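Work > Trostdale > Progress notes
2 min read

Hi Candela – the handling rules for Joradach are nearly done. First one: check the tableware for marks before the arm starts.

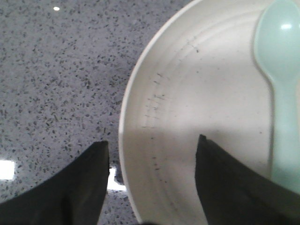
Panagiotou asked whether a mark should stop the run. I'd log it and carry on.

Rule two, fingers stay open until they're clear of the tray.
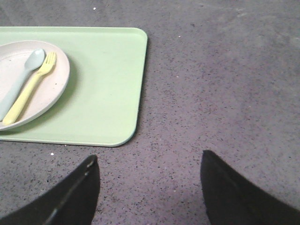
Spoon and fork on the plate, gripper open

We've got 15 rules now, and I'm still fussing over carrying height.
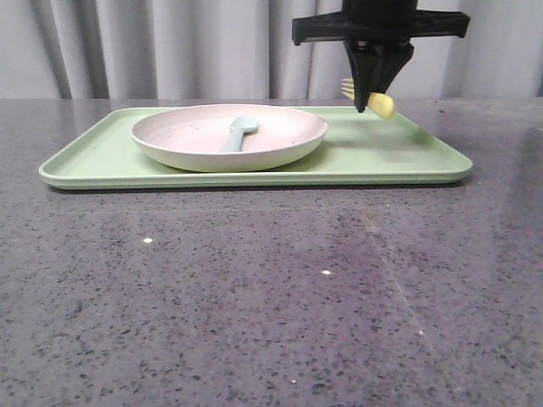 Keep it low, was Vustimdale's advice, and write down the limit.

Grip force comes next!
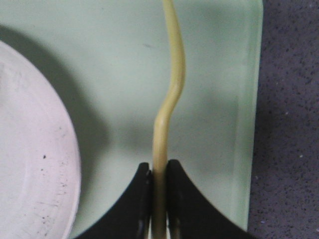
Is more money needed? Only the 200 already agreed.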